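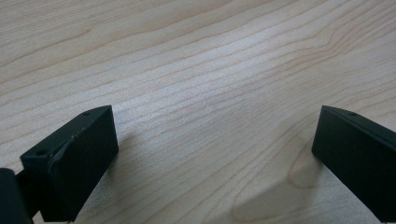
3.2 Collecting the demonstrations

We found early on that people teach best when they can more or less forget they are teaching, and so we chose to have our demonstrators work with a pair of hand-held grippers in place of the remote-control desk used in our earlier Hondia study. The desk has its charms, and we remain fond of it, but newcomers needed a good deal of patience before their movements stopped looking stiff. With a gripper in each hand they settled in far sooner, and were soon chatting to us as they worked.

The task set, which we call Clancombe, asks for jars to be moved between a small two-tier rack and the table it stands on (Figure 4).
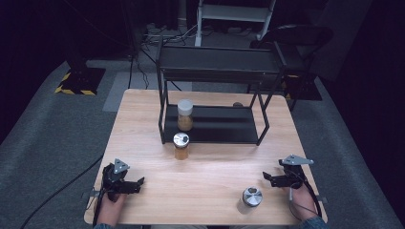
Figure 4. A demonstrator at the table with a gripper in each hand, the rack and jars in front.

Altogether we kept 579 demonstrations, of which 500 were used for training and the rest held back for testing. Demonstrators were asked to go at whatever pace felt natural - we did not want them to hurry on our account - and to start again if a grasp felt wrong.

Glass is a rather unkind thing to learn from. The learner, Stultetti, sees the work from cameras on the grippers, and as the fingers come near a jar its upper part may well be out of view (Figure 5). It must then judge the grasp from the base and the contents, much as one does when reaching into a low cupboard.

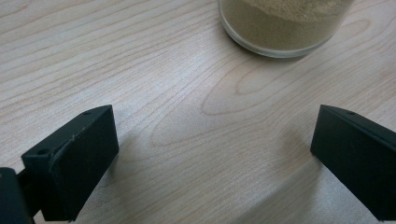 Figure 5. Gripper view of a clear glass jar of beige-tan powder, with the fingers apart.

We therefore gave Stultetti a short memory of nine past views from each gripper, following the Mäkelä scheme described in Section 2, and trained it for 4000 steps with all other settings left as they were.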